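Chapter 2
Plastic Pipe and Threaded Fittings

2.1 Scope

Rigid PVC pipe is joined in two ways: by solvent cement in a plain socket, or by thread. This chapter covers the threaded joint and the handling of short assemblies on the bench. Solvent welding is treated in Chapter 3. Readers who have worked through the Laldale exercises will know the terms used for pipe ends and may go directly to Section 2.3.

2.2 Preparing the Bench

Cover the table with plastic sheeting and tape it on the underside. Cut lengths should be sorted before assembly begins. A length of 900 mm can be held upright by hand; a length of 3000 mm must be supported at both ends while the fitting is started. Short pieces may be stood on end, provided the cuts are square.

When a pipe is held upright for inspection, it is gripped at two points, one high and one just above the fitting. The lower grip bears on the pipe wall and leaves the thread clear. Grip pressure should be light enough that the wall stays round.

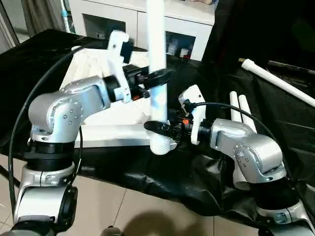

2.3 Thread Engagement

A tapered thread tightens as it advances. The fitting is turned by hand until it stops and is then given one to two further turns with a strap wrench. Excess torque splits the female part, often some hours after assembly. Wrap sealing tape in the direction of the thread and leave the first turn bare.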